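The Droltimo Newsletter

Hangers, red sweaters and the April swap

Print this item | E-mail this item | 3 comments

Quick one this time, the swap is coming and the rack is not going to fill itself. Those of you who were at the last clothes swap remember the heaps on the tables. People digging for the other sleeve. We are not doing that again. Everything that can hang goes on a hanger this year, and everything else gets folded before the doors open.
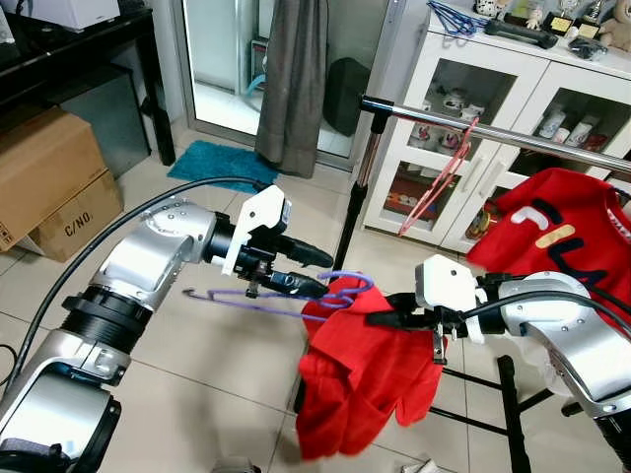
Skestovness, 8 Feb 2019 – Sweaters first, they take the most room and they look the worst in a heap. Red ones seem to be the thing this winter, by the way. Plenty of red. If you're bringing heavy knits please fold them instead, a thin hanger pokes the shoulders out and you get those two little horns that never really go away. Sweatshirts and T-shirts are fine to hang.

How to get a hanger into a sweatshirt without wrecking the neck: go in from the bottom hem, hook first, up through the body and out at the collar. Don't force it down through the neck hole. Takes a few seconds longer and the collar keeps its shape. Lay the thing flat if you're struggling, or hold it up by one shoulder and let the rest drop. Second shoulder always goes on easier than the first one.

Whites. Please, please keep the whites together and away from the reds until we know what has been washed with what. Last year a cream blouse came out of somebody's bag pink and it did not go in pink.
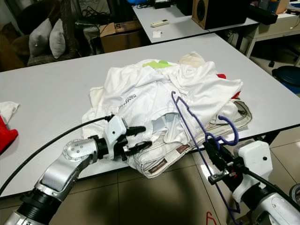

and the same goes for anything with a label you can't read anymore. Put it with the folded things, we'll check the fabric on the day. Do the tops of the pile first and work down, if you pull from the middle it all slides and you're folding twice. Shirts that are only crumpled don't need ironing, hang them overnight in the bathroom and most of it drops out. Linen is another story. Iron your linen.

Sorting is at the Vigfúsdóttir hall, side door, the evening before. We have room for up to 200 pieces this time, so not your whole closet. Limit is 20 per household. Kids' clothes count too, sorry, we argued about that for a while. Socks and underwear no. Shoes no, the shoe swap is separate and will be in the next newletter.

Hangers: bring your own if you can. The plastic ones are best, any color. Thin wire ones are OK for T-shirts and light blouses. Wooden ones you'll want back so put your name on them with tape – or leave them at home. Drokero is lending us 2 more rails and we have to give them back clean, so no stickers and no tape on the metal.
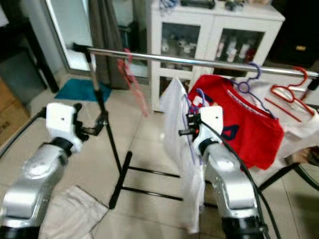

What if I don't have enough hangers for everything I bring?
Bring the clothes folded in a bag and there will be a box of spare hangers by the side door. Take what you need and put the leftovers back in the box.

Spacing on the rail. Leave a hand's width between things so people can slide them along and look. Long sleeves tucked back, or they catch on the neighbor. All hooks facing the same way, open side to the back. Sounds fussy but when one hook faces the wrong way the whole rail jams and somebody pulls and then it's on the floor. Heavy stuff near the posts, light stuff in the middle.

Anything with a zipper, zip it. Top button done on shirts, the rest can stay open. Check the pockets!! Last time we found keys, a library card and half a sandwich.
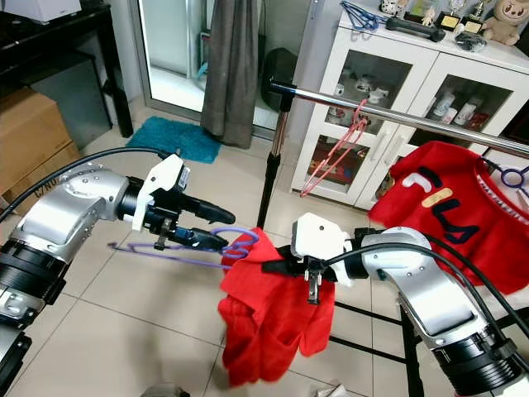

Can I put clothes on the rail if they have a stain?
Small marks are fine if you pin a note where the mark is. Bigger stains, holes or a broken zipper go in the mending box, and those pieces don't count toward your limit.

Leftovers after the swap: you have until closing to take your own things home. After that they get bagged for the charity run. No storing in the hall, there was one bag under the stairs until summer and it smelled.

Still need people for the folding table, the first 2 hours mostly. Coffee provided, cake if someone bakes. Sign up on the sheet by the side door, pen is on a string. Exact April date when the hall confrims it.

Shared 20 times | Print this item | E-mail this item

Comments (3)

knitsandbits
Hem first, hook up through the collar, my mother did it that way and I'd forgotten. Is the mending box free to take from as well?

southside_reader
20 per household is tight with three kids. Could the baby clothes be done by the bag?

harborlane
I have a whole stack of plastic hangers in the garage if you want them, mostly blue. Can drop them off at sorting.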